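Subject: Re: [Cloven] candle jars going cloudy / frosting on soy

On a morning in November, Rozália Bartoš wrote:

> Hi everyone, I poured a batch of the Raloletti soy wax into glass
> last week and the whole lot has frosted. White crystals up the
> sides, worse near the top. I poured at the same temperature I
> always do. Is it the wax or is it me? I have 9 more orders to fill
> and I don't want to send out ugly ones.
>
> Rozália

Hi Rozália (and hi all, sorry I've been quiet, we moved house and my wax pots were in a box marked "bathroom" for a month),

I'd bet on the room before I'd bet on the wax! Soy frosts for me every single fall, right when the heat starts going on and off at night. The glass is cold, the wax isn't, and the outside sets way before the middle does. I used to pour in the garage and I finally gave that up. Now I do it in the kitchen with the jars sitting on a cookie sheet in the oven on the lowest setting for a few minutes first, and then I leave them alone. Really alone. I'm terrible at that part, I always want to pick one up and look.

Also, are you using dye? My plain ones frost just as much, I'm pretty sure, but you can hardly see it. The dark green ones I made last year looked like somebody had breathed on them. If your customers will take cream or white, that's the easy way out for the 9 you have left.

As for the see-through look, pale gray-white against a warm wall is about as nice as I've seen it come out: 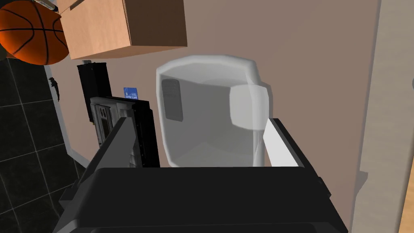 Translucent, pale gray-white, on the mauve-beige wall. Render, with the gripper in front.

Anyway, back to wax. I tried the Fimier blend over the summer, the one with a bit of coconut in it, and it frosted less but it sweated like crazy when it got hot out. So pick your poison. Hrnčiar still sells the old straight soy in the big bags, if you want to test one against the other. I'd pour two of each, same day, same jars, and write on the bottom with a marker so you don't mix them up (ask me how I know).

One more thing, what are you stirring with and for how long? I went from a quick swirl to a slow stir until it just starts to look a little cloudy in the pot, and that helped more than any of the additives did. I make 8 at a time now, no more, so the last jar isn't getting cooler wax than the first.

Let me know what your room is like at night, and whether it's the tall jars or the short ones.

Good luck with the orders!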